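Workshop notebook, October

Start 7.40 am. Track bike in first, practice bike still on the van.

Forks off the track bike and stripped. Oil from the left leg came out grey and thin, right leg was cleaner. Bushes in the left leg worn through the coating on the front face, same place as at Tastodham. Seals fine but replaced them anyway as the leg was apart. Refilled with the Okow medium oil, both legs to the same level, measured with the spring out and the leg fully compressed. Dwynwen wanted to try a lighter oil for the sand. I would sooner leave it until we have ridden the new bushes, or we won't know which change did what.

Dwynwen's notes from the last meeting, copied here so they don't get lost in the van again:

Race one, bad gate, 14th at the first corner, up to ninth. Front end pushing wide on the flat left after the tabletop. Race two, better start, sixth, lost two places when the rear stepped out on the braking bumps. Arm pump in both. Bars felt rolled too far back.

Bars first. She was right, the clamp marks had moved. I think they went when she dropped it in practice and we just straightened the levers and carried on. Set them forward to the old paint line and did the clamp bolts up, front pair first, then the back. Levers dropped slightly to suit. She sat on it with boots on and was happy.

Rear shock: sag was too much with her on board. Took up the preload ring until it came right, 2 turns. Rebound left alone. Linkage bearings greased, one of the lower ones has a flat spot and will want doing before the winter series. Berwyn to order a kit from Skeltum and ask for the seals with it this time.
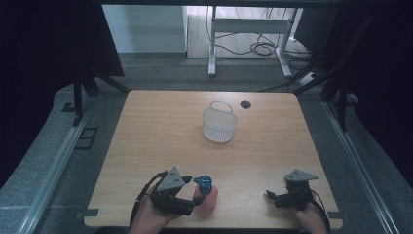

Clutch next. Basket has light notching on the drive side, dressed it with a fine file and it will go again. Plates measured inside the limit but two steels were blue, so a full set went in. Old set is bagged and marked as spares for practice only. Oil and filter changed. Started on the third kick, no rattle, lever feels even the whole way.

Practice bike, after dinner. Tymofii has been running it with the chain far too tight. Rear sprocket hooked, front one not much better. New chain and sprockets, 13 tooth front as before. Told him where to measure the slack from and wrote it on the swingarm in paint pen. Rear wheel bearings rough, changed both. Air filter was dry on one side, so re-oiled a clean one and greased the rim.

Entries: Arnulfo has put us down for both days at Tapia. Dwynwen in the 250 class, Tymofii in the clubman. Start numbers stay as they were, Dwynwen 28, Tymofii 500. Dayana is cutting the new backgrounds because the clubman colours have changed for this round. Side panels need to be clean and free of grease before she gets them, which means I do them tonight.

To do before loading:

Spoke check on all four wheels, the track bike rear especially
Spare clutch cable, none in the box
Bleed the front brake on the practice bike
Fuel cans, one has a split cap
Ask Berwyn about the soft compound front tyre, he had one put by
Gate mat still at Arnulfo's

Packed up 6.15 pm. Fork bolts to be checked again once she has done a few laps.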